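Inicio | Barrios | Cultura y ocio

El mercadillo de camisetas de Alladitz vuelve en noviembre con 574 prendas

Redacción

El centro cívico Alladitz acogerá en noviembre una nueva edición de su mercadillo de camisetas usadas. La recogida se cerró con 574 prendas, casi todas de manga corta y de algodón, que estos días se están lavando y clasificando por tallas en la planta baja del edificio.

La venta se instalará en dos salas contiguas. En la primera se colgarán las camisetas lisas y las de rayas, ordenadas por talla. En la segunda estarán las estampadas, que el año pasado se agotaron antes del mediodía y obligaron a cerrar los percheros del fondo. Las prendas infantiles irán en cajones bajos, junto a la entrada.

Todas las camisetas costarán dos euros. No se admitirán reservas y el pago será en efectivo o con tarjeta. La organización pide llevar bolsa propia.

La tienda de arreglos Grikell montará una mesa de costura durante la mañana para coger bajos, cerrar descosidos y cambiar cuellos dados de sí. El servicio es gratuito para lo que se compre en el mercadillo. Quien quiera arreglar otra prenda deberá llevarla a la tienda, en la calle de atrás.

Por la tarde habrá un taller de estampación a cargo de Negash, con tintas al agua y plantillas de letras. Se trabajará sobre tela de colores oscuros y sobre verde, los tonos en que mejor cubre el blanco según los responsables del taller. Tiene plazas para hasta 200 personas, repartidas en turnos, y la inscripción se hace en el mostrador del centro. Los menores tienen que ir acompañados.

Las camisetas con manchas que no hayan salido en el lavado no se pondrán a la venta. Se cortarán para hacer trapos y tiras de trapillo, que se entregarán al taller de tejido del propio centro. Lo que quede en los percheros al cierre pasará al almacén de ropa de Karnport, donde se guardará hasta la siguiente edición.

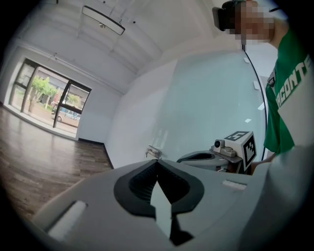
Camiseta verde de manga corta con letras blancas de gran tamaño en el pecho.

El mercadillo abrirá a las diez de la mañana y cerrará a las ocho de la tarde, sin interrupción a mediodía. El acceso será por la puerta lateral, que tiene rampa. El aparcamiento del centro permanecerá cerrado durante la jornada para facilitar la carga y descarga de percheros.

El plazo para donar ropa ya ha terminado. Las bolsas que se dejen en la puerta no se recogerán.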